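The Slow Computer

My computer takes long enough to start in the morning that I've built a life around it. I press the button, I go downstairs, I put the kettle on, I let the dog out, I let the dog in, I drink half the coffee standing at the counter reading the back of a cereal box, and when I come back up there's a desktop with most of its icons. The last few arrive one at a time, like people coming back from intermission.

I timed it once, in December, when I was avoiding something else. Five minutes and change. My brother-in-law says his is ready in the time it takes to sit down. He says this every time he visits, and then he sits down, to demonstrate, without a computer.

So I've been meaning to get a new one. I've been meaning to for so long that the meaning-to has become a sort of hobby, with its own folder of bookmarks. The folder has 82 things in it. A good third of them are reviews of machines that have since been discontinued, so if you need a strongly worded opinion about which desktop to buy several years ago, I'm your man.

The odd part is how much I know now for someone who has bought nothing. I can tell you about sockets. I know that a processor that fits one board won't fit another that looks just like it, and that the people who care about this are tired of explaining it. I know there's a right amount of thermal paste and that grown adults have stopped speaking over it. I picked all this up late at night on the very computer I was planning to replace, waiting for each page to load, which gave me plenty of time to think about what I'd just read. I doubt a faster machine would have taught me half as much. 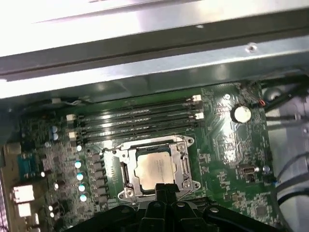

My mother bought things once. She'd decide she needed a toaster, go to the store, look at the toasters, and come home with the one that was second from the cheapest. The whole thing took an afternoon if you count lunch. She had that toaster for as long as I lived at home and I never heard her wonder about the others. If you'd asked whether she was happy with it she would have looked at you as if you'd asked whether she was happy with the driveway.

I can't do that. I don't know anybody my age who can. I once spent three weeks picking a kettle. I had it narrowed down to two, a Zornska and a Hekska, and I read everything that had ever been written about either of them by anyone with a grievance. A woman in the reviews said the Zornska's lid had "an attitude." I bought the Hekska on the strength of that. It's fine. It boils water. The lid has an attitude.

What gets me is that the research felt like work. I had a notepad. I was tired at the end of the evening, the good kind of tired, and I went to bed feeling I'd moved something forward. All I'd done was read strangers arguing about lids, and in the morning I'd made my tea by heating water in a saucepan again, same as the day before. I did that for three weeks and thought of myself as a careful person.

There's a man on our street named Osvaldo Bastos who does this on a scale I can only admire. He's been choosing a lawn mower since before we moved in. He'll stop you on the sidewalk and tell you where he's got to. At the moment he's leaning away from battery, but he was leaning toward it in the spring, and there was a long spell when he'd talk only about blade height. Meanwhile he pays a teenager to cut the grass, and by my math he's paid that kid enough for the top model and a little shed to keep it in. I pointed this out to him. He said the sheds were a whole other question.

I laughed about it all the way home and then went upstairs and added a bookmark.

I have a theory, or at least I have something I say at parties. When you haven't bought the thing, you own all of them. I've had the quiet one, the fast one, the small white one that looks like it belongs in a dentist's office. I've had the one my nephew says I should build myself, and I've pictured myself building it, sleeves rolled, on the dining room table. Once I buy one I'm down to one. The rest of them go off to live with other people. And the one I have left will turn out to hum, or the front will pick up fingerprints, and it'll be mine.

My wife heard me say this at a party and said the theory was very nice and could I please get a computer so she can print a return label without putting aside an evening for it.

She has a point, and I should be fair to her side of it. She bought her laptop in 15 minutes, on her phone, in the parking lot of a garden center. She'd typed in a price and picked the one with free shipping. I was in the passenger seat saying things like "but what kind of screen" and she was saying "a flat one." That was four years ago and she's complained about it exactly never. I've complained about it a few times on her behalf. I think the hinge is a little loose. She says it isn't, and that I should stop testing it.
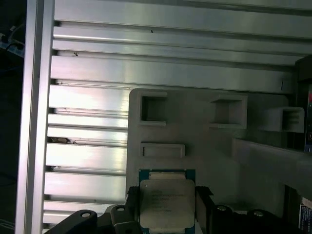 Last month I got as far as a store. There's a place called Pleketti out past the highway, the kind with carpet, where all the machines are turned on and running the same video of a coral reef. I walked up and down for a while with my hands behind my back, as if it were a museum. A young man asked what I'd be using it for. I'd prepared for this question for years and I had nothing. Email, I said. Some typing. My wife prints labels. He was very kind about it. He walked me past the ones I'd been reading about, the ones with their own nicknames in my notes, and down to the end of the row, and put his hand on a gray box and said this would be more than enough.

More than enough! I know he meant it as good news. But I'd read about cooling. I'd read a comparison of fans that went to eleven pages, with graphs, and I'd taken a side. And what I needed, after all that, was the gray box at the end by the ink cartridges. I thanked him and said I'd think about it, and he nodded the way people nod at men who are going to think about it.

In the car I did feel a bit foolish. It had been a long time since I'd looked at what I do all day and then at what I'd been shopping for, side by side. One of them is a guy writing a newsletter for a bird club. The other one, as far as I can tell, edits movies on a moving train.

My friend Onyekachi Haruna (we used to share an office, and for two years we also shared a stapler, which is closer than it sounds) has a rule for all this. She gives herself 50 dollars' worth of fuss for every thousand she's spending. I asked how you measure fuss in dollars and she said you just know, you feel it leaving. Past that point she buys whatever's in front of her. She bought a car like this. It's orange. She says she'd never have picked orange and she's never once lost it in a parking lot.

I tried the rule. The trouble is I'd spent my fuss before she told me about it. By her exchange rate I've put in enough to buy a house, or a small ferry.

I've also noticed that the slow computer has made me better at a few things, and I worry about losing them. The dog gets a proper turn around the yard. I know a lot about cereal. When I have to look something up I ask myself first whether I want to know it badly enough to wait, and around half the time I don't, and I go on not knowing who was in that movie, and it hasn't hurt me. My brother-in-law knows everybody who was in every movie. He looks them up during the movie.

And I write emails differently. There's a pause after I hit the key and before anything happens, and I've taken back some bad ones in that pause. There was one to the neighborhood list about the Ogbonna Street parking situation that I'd worked on for most of an hour and was extremely pleased with. It hung there. I had time to read it again. I had time to picture the people I'd mentioned reading it. I pulled the plug out of the wall. It took the computer ages to forgive me, but I can still go to the block party.

So that's on one side of the page. On the other side is that it made a new noise this morning. I'd call it a tick, but a tick with some thought behind it. It ticked, stopped, and ticked again once I'd leaned in close, and then it went ahead and started up as though we hadn't had that conversation. I backed up the bird newsletter. I backed up the photos, which took until lunch. Then I opened the bookmarks to see where I'd left off, and the gray box wasn't in there. I'd never saved it. I don't even know what it was called.

I phoned Pleketti to ask. They put me on hold, with music, and I've got them on speaker on the desk while I write this. My wife has come in twice to ask what the song is. The dog has been out and back. If they pick up I'm going to ask whether it comes in orange.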